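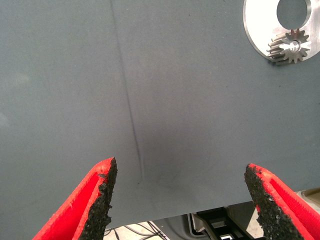 ## Sheet mulching a small bed in November

I learned this method at a garden group in Plarkuston, and I use it each fall in my own plot. You need cardboard, compost, and straw or dry leaves. For a bed of 2 by 4 meters I use the boxes from two bicycles, which the shop on Gautam Street gives away.

### Prepare the ground

Cut the grass and weeds as low as you can, and leave them where they fall. Dandelion and dock should come out with the root. Water the soil well, even if there was rain the day before.

Remove all tape and staples from the cardboard. Shiny printed boxes are not good for this work -- use only plain brown ones.

### Lay the layers

1. Put the cardboard down with a wide overlap, one hand or more. Grass finds every gap.
2. Soak it until it bends without cracking.
3. Spread the compost evenly, as deep as your finger is long.
4. Cover with straw or leaves, twice as deep as the compost.

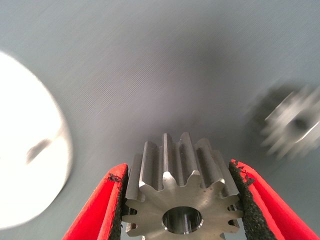 Compost for this bed can be half finished, because it has the whole winter to break down. I turn mine in a Grendar drum, the old model with a crank on the side. If you have a drum with a crank, clean its gears before the cold comes. A steel spur gear with straight teeth has deep grooves between them, and in a compost drum those grooves fill with dirt, so I use a stiff toothbrush and go groove by groove. Do not forget the round hole in the center, where the shaft goes.

### Until spring

Look at the bed after strong wind and put back the straw that has moved. Slugs like to stay under the cardboard, so lift one corner on mild days and collect them.

In spring, push the straw aside and cut a small cross in the cardboard for each plant. Squash and potatoes grow well in the first year. Carrots I would wait with until the second.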